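移动操作机器人运行与维护 讲义
第8讲 低矮空间作业：障碍漏检、误触停机与恢复过程中的二次接触
修订日期：2025年10月28日

本讲接着上一讲的力矩监测往下讲。上一讲的公式这里不再推导，用到的地方只写结论。没有带上一讲讲义的同学，可以先看第二节末尾关于末端负载的那一段，后面的分析都从那里来。

本讲用一个案例贯穿。案例发生在七月，地点是Zaidi楼的办公区，设备是一台Zerkance移动操作平台，末端装Arnum两指夹爪，路径规划用Vevurent。任务是在家具底下和家具之间的地面上拾取掉落的小件物品。任务本身不重，夹爪也没有损坏，但停机之后的处理有几处不符合规程，值得从头看一遍。

一、事件经过

机器人按计划进入作业位，底盘制动，手臂从侧面伸进低矮空间，腕部相机开始取图。Vevurent根据腕部深度图生成局部障碍地图，规划出一条下探路径，检查结果为无碰撞。手臂按低速执行。

下探到一半时，腕部外壳与上方的悬出物发生轻接触。控制器没有立即停机，手臂继续走了一小段，接触力升到39 N时触发保护性停止。从首次接触到停止，日志上相隔2秒。在低速模式下，这个时间偏长。

值班人员到场后，从操作面板上确认了报警，选择“自动退回”。控制器执行的退回动作默认先抬升、后回撤。手臂当时正处在悬出物的下方，抬升方向上没有空间，于是发生第二次接触，再次停机。第二次停机以后，值班人员改用手动引导，把手臂沿进入方向拖了出来。

检查结果：腕部外壳有擦痕，指垫没有移位，相机支架固定正常，家具没有明显损伤，无人受伤。

日志节选如下，只保留与分析有关的行，时间列已删去：

任务开始，模式：低速
局部地图更新，有效深度点比例：低（未报警）
路径检查：通过
末端负载参数：沿用上次设置
外力估计偏离基线，未达阈值
外力估计 39 N，保护性停止
操作员确认报警
执行：自动退回（抬升优先）
保护性停止
操作员切换：手动引导

请注意第二行和第四行。两行当时都没有触发任何提示，后来的两个主要原因就在这两行里。

二、原因分析

（一）障碍漏检

低矮空间对深度感知很不利。上方有遮挡，光从侧面进来，一侧很亮，一侧很暗。黑色塑料件的回波弱，光滑的黑色曲面又会把光反射到别的方向去，深度图上常常是一片空洞。镀铬管的问题是镜面反射，测出来的点可能落在管子后面，也可能跳来跳去。白色板材受强光照射时接近过曝，纹理丢失，双目匹配也不可靠。

同一个视野里同时有这几种表面，在办公区很常见。

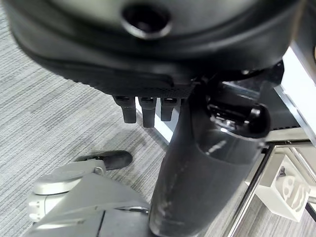
图8-1 腕部相机视野。上部为悬出的黑色部件，中间偏右为黑色立柱，右侧有白色板面和镀铬管，地面为灰色条纹地毯。

读图8-1这样的画面时，先看上沿。悬出的黑色部件几乎横贯整个画面，它的上边界在画面以外，所以单凭这一个视角，不能判断它有多高、多厚，也不能判断它后面还有多少空间。其次看立柱左边垂下的三片黑色薄片。它们窄，颜色又和上面的部件接近，在降采样后的点云里很容易整片消失。立柱右侧凸出的圆形黑色外壳也要单独考虑，如果碰撞模型里把立柱简化成一根等径圆柱，凸出的部分就不在模型里。

立柱表面有几道浅色划痕。做事故记录的同学常犯一个错误，看见划痕就写成“接触痕迹”。单张图说明不了划痕是什么时候产生的。没有作业前的对照照片，记录里只能写“表面有划痕，来源未确定”。

回到案例。Vevurent对没有深度值的区域有两种处理方式，一种当作空闲，一种当作未知。当作未知时，路径不允许穿过。出厂设置是未知。调试阶段有人嫌规划失败太多，改成了空闲，调试结束后没有改回来。于是悬出物在地图上只剩下靠近边缘的几块，中间是空的，路径就从中间穿了过去。

地图的有效深度点比例其实已经很低。软件计算了这个比例，也写进了日志，但没有设置报警下限。一个量只记录、不参与判断，对现场来说和没有测差不多。

（二）安全余量被用掉

规划时的障碍膨胀距离是5 mm。这个值来自桌面作业的配置文件，桌面上物体位置明确、相机视角好，用这个值没有问题。换到低矮空间，需要考虑的误差要多得多：手眼标定误差、底盘停位误差、地毯受压以后底盘的轻微倾斜、腕部线缆的外形变化。几项加起来，余量就没有了。

线缆这一项容易漏。手臂的碰撞模型里一般只有连杆和夹爪，线缆按贴着外壳走线处理。手腕转到某些角度时，线缆会拱起来，占去外壳以外的一截空间。案例中的首次接触点在外壳上，线缆没有被挂住，这有运气的成分。以后凡是要进家具下方作业，线缆包络必须加进模型。

地毯也要讲一句。条纹细密的地毯在图像里是重复纹理，双目匹配会出现错位，地面高度因此会有起伏。有的软件用拟合出来的地面作为高度基准，地面一偏，上方障碍的高度跟着偏。检查时不要只看障碍本身，地面拟合的残差也要看。

（三）接触检测迟钝

39 N是阈值。触发停机时确实到了阈值，从这个角度说，保护功能工作正常。问题出在外力估计的基线上。

事件前一天，维护时换过夹爪指端，新指端比旧的重。按规程，换完以后应当重新做负载辨识，把质量和重心写进末端负载参数。实际没有做，日志里写的是“沿用上次设置”。控制器用旧参数做重力补偿，多出来的重量就被算成了一个向下的外力。手臂下探时腕部碰到上方物体的斜面，接触力的一个分量向上，和这个假的向下外力抵消了一部分，估计值因此偏小。真实的接触力要更大，才能让估计值到达阈值。

反过来，如果接触力方向朝下，停机就会比正常情况更早。负载参数错误对接触检测的影响是有方向的，有时过于灵敏，有时过于迟钝。现场人员往往只注意到过于灵敏的一面，因为它会造成误停、影响任务；迟钝的一面平时没有任何表现。

另外，上一讲讲过，关节力矩估计在接近奇异位形时误差会放大。手臂伸进低矮空间时肘部几乎伸直，正好在不利的区域。这一条在案例中影响有多大，现有日志不足以判断，分析报告里按“可能的次要因素”列出。

三、恢复过程的问题

第一次停机是设备的问题，第二次停机是处理的问题。两次要分开写，报告里也分成两节。

保护性停止以后，手臂保持在接触状态。此时最要紧的是弄清楚手臂和周围物体的相对位置，然后再决定往哪个方向退。“自动退回”是为开阔环境准备的，抬升优先的假设是上方没有东西。在家具下方，这个假设不成立。面板上的按钮不会提醒这一点。

正确的退出方向一般是进入方向的反向。Vevurent可以导出已执行的轨迹，按原路倒放，速度设到最低。能用轨迹倒放的，优先用轨迹倒放。轨迹倒放也不能用的情况有两种：接触后物体已经移动，或者底盘位置已经改变。遇到这两种情况，用手动引导。

手动引导之前要确认负载参数。参数有误时，一松开制动，手臂会自己往下沉或者往上浮。案例中新指端偏重，切换到手动引导的瞬间手臂下沉了一点，值班人员用手托住了。当时他的另一只手撑在立柱旁边，离夹爪很近。这是整个事件中对人最危险的一刻，而日志里没有一行能反映出来，后来是在询问时才知道的。

由此定下一条：任何人的手伸进手臂与家具之间以前，必须按下急停，并且由第二个人在面板旁确认状态。保护性停止不能代替急停。保护性停止状态下电机仍可能带电，外部程序发来的恢复指令也仍可能被接受，取决于权限怎么设。

还有一个相关的问题是带活动部件的家具。能转动、能升降、能滑动的家具，碰到以后可能在手臂退出时跟着动。进入这类家具下方以前，要把它固定住，或者先移开。固定不了又移不开的，不进入。

四、整改内容

以下各项已经写进实验室的作业规程，本课程实验同样执行。

1．未知区域一律按障碍处理。需要临时改动的，改动写在任务单上，任务结束当天恢复，由另一人核对。

2．有效深度点比例设报警下限。低于下限时规划器拒绝输出路径，操作员可以换视角重新取图，不可以跳过。

3．低矮空间作业使用单独的配置文件，膨胀距离8 cm。如果用这个距离规划不出路径，说明空间不够，任务改为人工完成。不允许为了让规划通过而减小膨胀距离。

4．更换夹爪、指端、指垫、相机或支架以后，重新做负载辨识。没有做辨识的，控制器锁定在手动模式。指垫虽轻，也按这一条执行，免得现场为“多重才算重”争论。

5．进入家具下方以前，至少从两个不同方向取图，合并地图。第二个视角应当能看到悬出物的边缘。

6．面板上的“自动退回”在低矮空间配置下隐藏，换成“原路倒放”。

7．作业前后各拍一组现场照片，机位尽量一致，照片和日志放在同一个文件夹里。

第3条执行以后，可以完成的任务变少了，有同学反映很多位置进不去。进不去就进不去。地面上掉的小件，人弯腰捡起来花不了多少时间。

五、实验安排

本讲实验在Zaidi楼进行，分组沿用上次的名单。实验台上会摆放不同材质的遮挡物，有黑色亚光、黑色亮面、镀铬和白色板材。手臂全程低速，护栏内不站人。

第一部分，深度空洞观察。对每种材质在正面和斜向各取一次深度图，记录有效点比例。斜向取图时注意光源位置，窗帘的开合状态要写进记录，上一届有一组数据因为没有写这一项，后来没法比较。

第二部分，负载参数的影响。夹爪上加装配重块，先不更新参数，用推力计从上、下两个方向缓慢推腕部，读出触发停机时推力计的实际值。然后做负载辨识，重复一遍。两个方向的差别应当明显减小。如果没有减小，先检查配重块是否拧紧，再检查辨识时手臂的姿态是否变化得足够大。推力计的使用见实验指导书附页，推的时候人站在手臂侧面，不站在正下方或正前方。

第三部分，恢复操作。由指导教师在遮挡物下方触发一次停机，各组依次完成状态确认、轨迹导出、原路倒放。操作之前先口述退出方向和理由，口述通过以后才给使能。

实验中如果出现意外停机，不要清除报警，先截图，再叫指导教师。报警清掉以后有几项数据会被覆盖，其中就有停机前的外力曲线。

六、报告要求

报告按事件报告的格式写，不按实验报告的格式写。现象和推断分开，凡是推断都注明依据的是哪一条日志或者哪一张照片。没有依据的可以写，但要放在“待查”一栏。

措辞方面，上次作业里“操作不当”出现得太多。这个词没有说明操作了什么、应当怎样操作，改的时候请写具体动作。比如“在腕部上方有遮挡的情况下选择了抬升优先的退回方式”，读的人就知道该改哪里。也请不要写“加强注意”作为整改措施，它没有办法检查。

时间线单独列一页，设备时间和人员口述时间分两列。两者对不上的地方照原样保留，不要自行调整。设备时钟和监控时钟有偏差的，写明偏差值以及是怎么得到的。

照片只加编号和文字说明，不在原图上涂画。需要标注的，另存一份。

附：作业前检查单（低矮空间）

配置文件已切换
未知区域处理方式：障碍
末端负载辨识日期，与最近一次更换部件的日期对照
线缆包络已加入模型
家具活动部分已固定或移开
两个方向取图完成，地图已合并
地面拟合残差已查看
急停按钮可及，面板旁有第二人
作业前照片已存

检查单逐项签字，不允许在末尾统一签一次。签完的原件交实验室，小组留复印件，和报告一起装订。

下一讲讲底盘停位误差和地面材质的关系，请预先阅读教材中轮式里程计一章，公式推导部分可以跳过。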